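Clekar Furniture Wax – 300 ml tin

18 shares 6 comments

I've been making this wax in the back half of my workshop in Minosness for years now, and I still get a silly amount of pleasure out of pouring a fresh batch. It started as something I mixed up for my own bits of furniture (mostly tired old chests of drawers that I should have left at the auction), then friends wanted a jar, then friends of friends, and now it has a proper tin and a proper name and I spend my Sunday evenings sticking labels on.

It's a soft paste, mostly beeswax with a bit of carnauba for hardness, and it goes on with any old cotton rag. Leave it for 20 minutes or so while you make a cup of tea, then buff it off. Two thin coats beat one thick one every time – I know it's tempting to slap it on, but you'll only end up with a sticky top and cat hair in it.
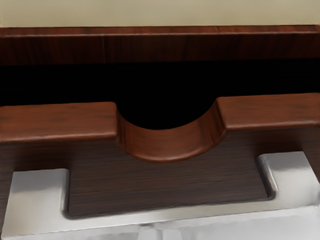 Reddish-brown wood with a thin moulding along the top edge.

Darker woods are where I like it best. Mahogany, cherry, stained beech, anything with a bit of red in it really comes up warm. It'll go on pale oak and pine too, but do try it somewhere out of sight first, as it can deepen the colour a touch. Please don't use it on worktops or anything that gets hot pans put down on it!

The smell is mild, a bit like honey and a bit like an old church, and it fades overnight. I tried a lavender one once and it was horrible, so that's the end of that.

One tin does a surprising amount. I got a wardrobe, a bedside table and most of a bookcase out of my last one, and there was still enough in the corners for
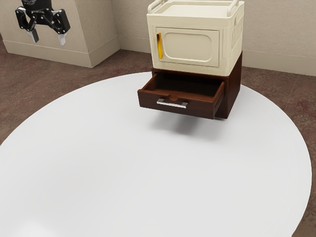
the runners on a drawer that had been driving me mad. Rub a little along the bottom edges and it'll slide so much better. A candle stub does the same job, if I'm being fair, but the wax is nicer.

If you've got deep scratches, you want the Koval filler sticks first and then this over the top. Water rings are hit and miss. I've shifted a few with wax and patience and given up on plenty more.

I post from Bristia on Tuesdays and the tins go in a cardboard box with paper, no plastic. Keep yours somewhere cool with the lid on tight. If it goes hard over the winter, stand it near a radiator for a bit and it'll soften up again.

31 likes Share Leave a comment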